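The client for this project was Halten, a small print and sign shop that had run the same website for years without a redesign. The brief was to rebuild the site, move the price list out of PDF files, and prepare a matching set of printed stationery. Work began in March on a copy of the old site hosted at the school.

## 1. State of the old site

The crawl returned 526 pages. Most were product pages generated from one template, with the page title repeated on every one. Navigation depended on a script that failed in two of the browsers tested. Image files had been uploaded at print resolution and scaled down by the browser.

The stylesheet held 1,016 rules. A coverage check on the main templates showed that many were never applied. The old rules were not edited. A new stylesheet was written and the old one was removed once the templates had been moved over.

## 2. Choice of tools

Two content systems were compared, Lurkia and Plamitz. Both can export to static HTML. Plamitz has the better editor, but its form module requires a paid plan, and the client wanted the quote form kept on the same server. Lurkia was chosen.

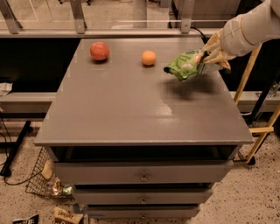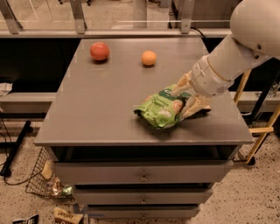
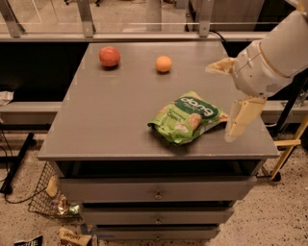
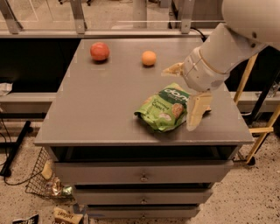

**Marjatta Lahtinen**
Student, Web and Print Design
Submitted 5/4/26

## 3. Templates and layout

The new site uses four templates: home, product, article, and form. All share a 12-column grid that collapses to a single column on narrow screens. Body text is set in Maihi, the typeface already used on the shop's order forms. The web version of Maihi lacks true small caps, so product codes are set in regular capitals with added letter spacing.

Prices are stored in one table and pulled into the product pages at build time. The client edits the table in a spreadsheet and uploads it as CSV. The build stops with an error message if a price is missing or a product code appears more than once.

## 4. Print items

The business card, letterhead, and envelope were laid out from the same color values as the site. The site blue could not be matched in CMYK. Two proofs were printed, and the client accepted the darker one. The web color was then adjusted toward the proof.

## 5. Testing

Test users were given 20 tasks, such as finding the price of a vinyl banner and sending a quote request with a file attached. The file upload caused the most trouble. The button label was changed from "Browse" to "Add your artwork," and the list of accepted formats was moved above the field.

Keyboard access was checked by hand on each template. The menu trapped focus on the first pass and was corrected.

## 6. Open items

- Redirects for the old blog addresses are written but not loaded on the live server.
- The envelope template has no version for window envelopes.
- Alt text is missing on part of the sample gallery.
- The client has not decided who will hold the domain login.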